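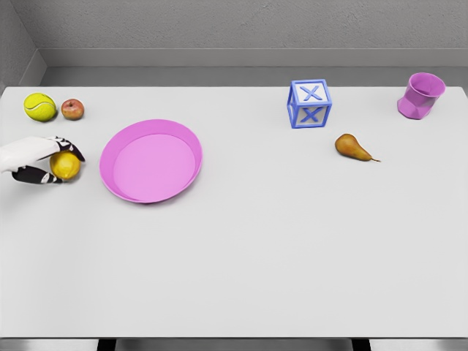 Kwok-wai Choi wrote back on the last budget post to say that the hand should never be the first line on the sheet, and that I'd priced the thing upside down. His view is that you cost the table, the mounting and the spares, then see what hand you can still afford. I've redone the numbers in that order and he is mostly right.

Background for those who skipped the earlier posts. I'm planning a single-arm bench cell for pick-and-place work on small household items: fruit, a ball, a plate, a cup, a toy block. The layout lives in simulation for now, under the project name Obi. Nothing gets ordered until the simulated version does what I want, and the money is my own, so there is no procurement department to blame.

The shortlist is two multi-fingered hands. Flitberg quotes 17 weeks for delivery and sells replacement fingers individually. Hetumik quotes 9 weeks and sells them only as a complete set. On purchase price they are close enough that I've stopped comparing them. On ownership cost they aren't close at all, assuming I break fingertips at the rate I expect to. A firm grip on a lemon is easy on the hardware. Driving a fingertip into the rim of a plate is hard on it, and I have done that in simulation more often than I'd care to log.

A parallel gripper would be cheaper than either and would handle the ball and the apple without complaint. I keep coming back to the pear lying on its side and the cup on a tilt. Both can be done with two jaws if you are patient with the approach angle, but the whole point of the exercise is grasps that wrap around the object. The gripper stays on the sheet as a fallback, at 82 per cent below the cheaper hand.

Kwok-wai's other point was the table, which I had down as a leftover. I had assumed a pale matte top because the simulated one is pale and matte and the cameras like it. Real benches in that finish tend to be either light-duty office furniture or laboratory stock at laboratory prices. Multura will cut a top to size, and I've asked for a quote at 70 centimetres deep. That should keep the back row of objects inside comfortable reach with the arm mounted at the left – I'd sooner lose some depth than run the elbow near full extension all day.

Revised order of spending:

Bench top and frame, anchored to the slab
Mounting plate and cable management
Spare fingertips, one full set
Power supply and emergency stop
The hand itself
Test objects, from the grocery and the toy shop

The contingency line has moved as well. I had it attached to the hand and it now covers freight and customs brokerage, where my last two overseas orders both ran over.

Still open: whether to lease the arm for the first year. The lease excludes collision damage, and collision damage is the only kind I anticipate. I'm waiting on the full wording of the policy and will post the spreadsheet in December, with the Multura quote added if it has arrived by then.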